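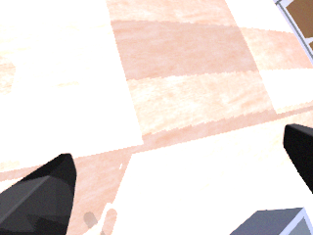

Quarterly report to the Wilberg Fund
Respiratory illness surveillance, Camen district

Work this quarter went mostly into getting the clinics to report on the same schedule. At the start of the period, 3 of them were still sending paper forms by mail. All now enter cases directly, and the weekly count closes on Wednesday at noon.

Case reporting

We received 437 reports of flu-like illness. Of these, 224 had a swab sent to the lab. The share swabbed is lower than we planned for. Two clinics ran out of swabs in the second month and the reorder from Timmermans was slow to arrive – we have since moved to a standing order.

Patients over 65 are still underrepresented. Many of them are seen at home by visiting nurses, and those visits are logged in a separate system. We have asked the nursing service for a monthly extract and expect the first one in May.

Data entry

The Cindeo forms work well for new cases. Follow-up entries are a weaker point. Staff have to search for the patient again by date of birth, and duplicates get created when the date is typed in the wrong order. We cleaned these by hand this quarter. A fix to the date field has been requested but not scheduled.

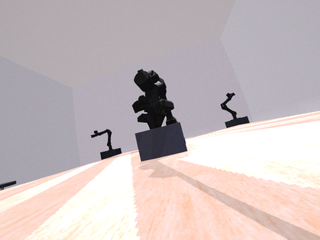
Staffing and budget

The part-time data clerk position was filled in the second month. Spending on salaries is therefore below plan, and spending on courier service is slightly above it. We ask to carry the unspent salary money into next quarter to cover extra lab days.

Next quarter

– Add the visiting nurse records to the weekly count.
– Hold a refresher session on swab handling for clinic staff.
– Send the clinics a one-page summary each month. Several have asked what happens to the numbers they send in.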